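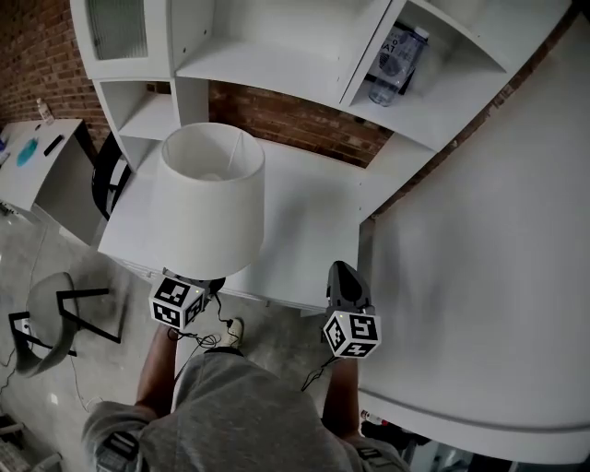
Lamp handling with the two hand grippers, seen from the wearer's side.

Brisari Lamp Set – README

Hi! If you've just been handed the Brisari folder and have no idea what you're looking at, start with this file. It covers the lamp recordings we made at Vurside, where most of us used to spend our shifts doing what these recordings now teach a machine to do – shift, wipe and set down lamps for the furnished rooms.

What's in the folder

There are 1,016 recordings, each one a person working with 2 hand-held grippers. One view comes from the head, and each gripper has its own. The marker cubes are how Lona (our tracking software) works out where the hands are, so please don't use any recording with the tracking file missing. They're no good for training, and I keep a list of them in skipped.txt.

How it changed the job

I was on room setup for 8 years before this, and I'll admit I sulked when Walczak was announced. Walczak is the arm that'll take over the lamp round in October. My worry was hours, same as everyone's. So far the roster has stayed put, but the days are different: mornings on rooms, afternoons recording, and a fair bit of arguing over what counts as a good grab. I grab lamps low, by the base. A couple of the others go for the stem, and we kept both styles in the set on purpose.

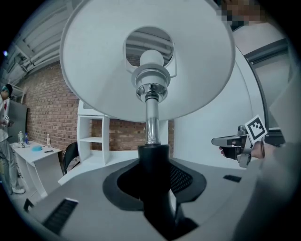 Recordings and notes by the Room Setup Lead, Vurside
1 August 2021

My forearms get sore before my back does now, which is a new one for me. A gripper weighs more than a cleaning cloth! We asked for shorter sessions and got them, and the recordings from after that change are noticeably steadier (see the session column in the index).

Known problems

Big shades hide things. From a gripper's view a lampshade can take up half the picture, and Lona sometimes loses the other hand behind it. About one recording in ten has a gap like that, flagged "occluded".

Cords aren't labelled. I'd love it if somebody did that.

Faces are blurred in the gripper views. If you spot one that isn't, tell me and I'll pull the recording that day.

Using it

Fine for anyone at Vurside. Outside groups need to ask first – the people in these recordings agreed to Walczak training and nothing else.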